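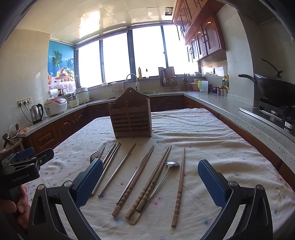
Chopsticks are a terrible thing to hand a beginner, which is exactly why the Kinnear Robotics Club picked them for its summer project. A spoon has a bowl and a fork has a wide, forgiving handle. A chopstick rolls, hides under its neighbor and looks almost the same from either end. The club's task is to get every piece of cutlery off the table and standing in a wooden holder, using hand-held grippers with soft-looking blue pads on the fingers, and then to teach an arm to do the same from the recordings. On the flowered tablecloth the metal chopsticks lie right in among the wooden ones with the ringed handles, and a spoon sits face down with two sticks across it. Try picking that spoon first and see how far you get!

The members are 9 high school students from the Zedwood district, and they argue about technique the way other kids argue about basketball. Do you come in from the thick end or the middle? Do you tilt before you lift, or after? Everyone has a style, and the styles all end up in the training set, which they have named Rellura (there was a vote, and it was close).

"We wanted 300 good runs," says Teodor Sowa, the club's captain, who is seventeen and talks with his hands. "A good run means you didn't rush. If you fumble and fix it, keep it. The arm needs to see how you fix it."

That last part came from the club's adviser, Stanisława Marciniak. She taught shop for years before she taught programming, and she still walks up behind people and tells them to loosen their elbows. Her rule is that you practice with your own fingers, then with the gripper, and only then press record.

The upright part is what gets everybody. Lying flat, a stick is just a line on a cloth. Once it has to stand and go down into something, a small tilt at the fingers becomes a big miss at the tip, and you can feel the whole group lean sideways along with whoever is holding the tool.
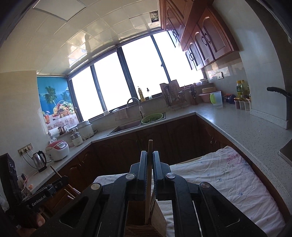 On to Erent

The club takes its arm to the Erent Student Open on 13th August, where teams get 2 attempts at a table they haven't seen before. Last season Kinnear finished seventh with a block-stacking routine that Sowa describes as "fine." This year they want the harder table, wrinkles and all, and they've been swapping the layout between runs so the model can't get too comfortable.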